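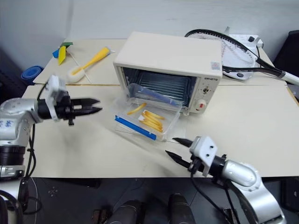 Fadime Akyol has cooked in small kitchens for most of her working life, and she likes a toaster oven for chips. She used to run the lunch counter at Filleden, where there was no room for anything bigger. "People think it's a toy," she says. "You can feed two people from it without heating the whole room."

Her method is plain. She spreads the chips out on the rack or a tray, never in a heap, and turns them once. At Filleden a portion was 60 grams for a child and a good deal more for anyone else. "If they're piled up they steam. You get soft ones in the middle and hard ones at the ends."

She is strict about containers. Clear plastic boxes with clip lids are what she reaches for when there are leftovers, and they stay out of the oven when it's on. "Cold chips go in the box, box goes in the fridge. Take the lid off when you want them again and tip them out on to metal."

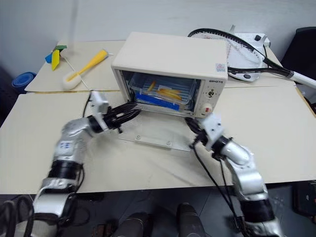
The door is the part she gets asked about most. On a cream-coloured oven of this size it folds down at the front, and she wants clear table ahead of it so nobody catches a sleeve. Other things can go behind. Her own table at home has a dish brush on it more often than not, and whatever her nephew Leif Hedlund has left there.

Crumbs she deals with the same evening. The rack comes out, gets a soak for about 34 minutes while she eats, and then a go with the brush. "I don't scrub the inside walls. A damp cloth, that's it."

She has had her present oven for nine years and has changed the knob once. Would she go back to a full-sized one? "For a roast, yes. I borrow Ylva's for that."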